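How I Get Library Ebooks Onto My Old E-Reader (Without Losing My Mind)

So you've borrowed an ebook from the library, you've got a reader in the drawer that still holds a charge, and the two of them refuse to talk to each other. I've been there! I read mostly popular science, the big fat kind with footnotes, and I can't do 500 pages on a phone. It took me most of May to work out a routine, and now the whole thing goes pretty fast.

I use Bado on my laptop to keep my books in order, and I borrow through the Falisdale library site. If your library uses a different site the buttons will have other names, but the steps are close enough.

Before you start, check that your library card hasn't expired. Mine had. I spent an entire evening blaming the cable.

Step 1. Borrow the book and pick EPUB

On the book's page, hit Borrow, then look for the little menu next to Download. You want EPUB if it's offered. PDF will open on most readers, but the text stays the size the publisher set it, and on a small screen you end up scrolling sideways through every line (no thank you). The only time I choose PDF is for books with lots of charts.

Step 2. Open the file in Bado first

Don't drag it straight to the reader. Open Bado, go to File, then Add Loan, and choose what you just downloaded. It'll ask for your library login once and then remember it. Wait until the title shows up in the left column with a due date beside it. If you see the title and no date, the loan didn't register, so delete it and add it again. 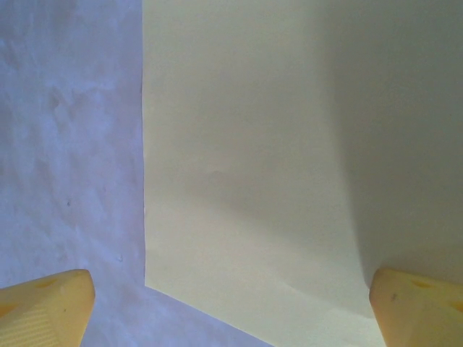

Benedicta Korletey wrote in to say that her loans never showed a due date until she signed out of Bado completely, closed it, and signed back in with the card number instead of her email. I tried it on a stubborn essay collection and it worked for me too, so thank you, Benedicta! Try that before you delete anything.

Step 3. Plug in the reader

Use a cable that carries data as well as power. Lots of the cheap ones only charge. When the reader asks whether you want to connect or just charge, tap Connect. Its name should pop up at the bottom of the Bado window, and then you can drag the book onto it.

My reader is an older Bozkurt, and it needs to be authorized the first time (Devices, then Authorize This Reader). If you get error 3501, the clock on the reader is wrong. Fix the date in Settings and try again. Error 3483 means the book is already checked out to another device on your account, so return it there first.

Step 4. Eject, then wait

Please eject it properly! I yanked the cable once and had to reload 279 books, and I'm still finding ones I missed. After you eject, the reader will sit there saying Updating Library. Let it finish. A long book with pictures can take a few minutes, and poking at the screen makes it slower.

Step 5. Fix the font

New books always open in some tiny gray type on mine. Tap the top of the page, choose Text, and bump it up until you're comfortable. I also turn off the publisher's margins, and I get a lot more words per page that way.

Giving it back

Loans at my library run 25 days and the file just stops opening after that. If you finish early, right-click the title in Bado and choose Return so the next person in line gets it. Your highlights stay in Bado under Notes, and if you borrow the same edition again they come right back.

I haven't tried any of this with audiobooks yet. If you've got them working on a Bozkurt, leave me a comment with the menu names.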